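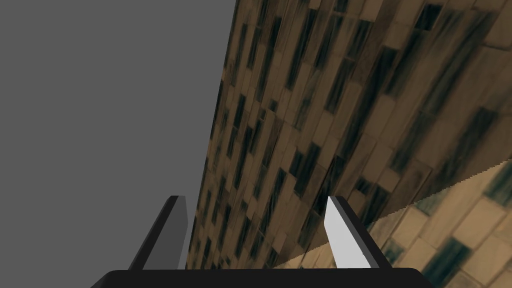
Greifer offen, ganz nah vor der gekachelten Fläche (Simulation)

greifzange_90
So sieht das bei mir in der Simu aus. Ich schreibe gerade unsere Hausregeln fürs Türöffnen um (Projekt Falalex, läuft seit Mai) und hänge am Mindestabstand. In der alten Fassung stehen 40 mm zu jeder Wand, auch in der Simulation. Ich finde das übertrieben, da geht ja nichts kaputt.

Matheson
Sehe ich anders. Wenn du in der Simu schluderst, gewöhnst du dir das an – und später übernimmt jemand die Bahn eins zu eins auf die echte Anlage. Bei uns in Rirnusden gilt: gleiche Grenzen in beiden Welten, Punkt.

greifzange_90
Und wie macht ihr das dann an der Klinke? Da muss ich doch ran.
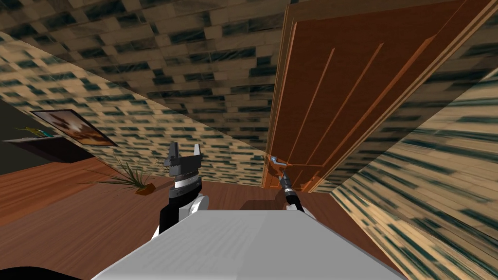 Rechter Arm an der Klinke, linker Arm hochgestellt

Matheson
Für gewollten Kontakt eine eigene Zone festlegen, nur rund um die Klinke. Dort Tempo runter auf 30 mm/s, überall sonst bleibt der Abstand. Und der zweite Arm bekommt eine feste Parkposition, die ins Protokoll gehört!

cirnstead_tom
Feste Parkposition beim zweiten Arm, na ja. Bei engen Räumen steht der dir dann erst recht im Weg. Ich würde nur vorschreiben, dass er stillsteht, solange der andere Kontakt hat.

greifzange_90
Das mit der Zone nehme ich, danke euch! Beim Parken bin ich eher bei cirnstead_tom, ich teste mal beide Varianten und melde mich.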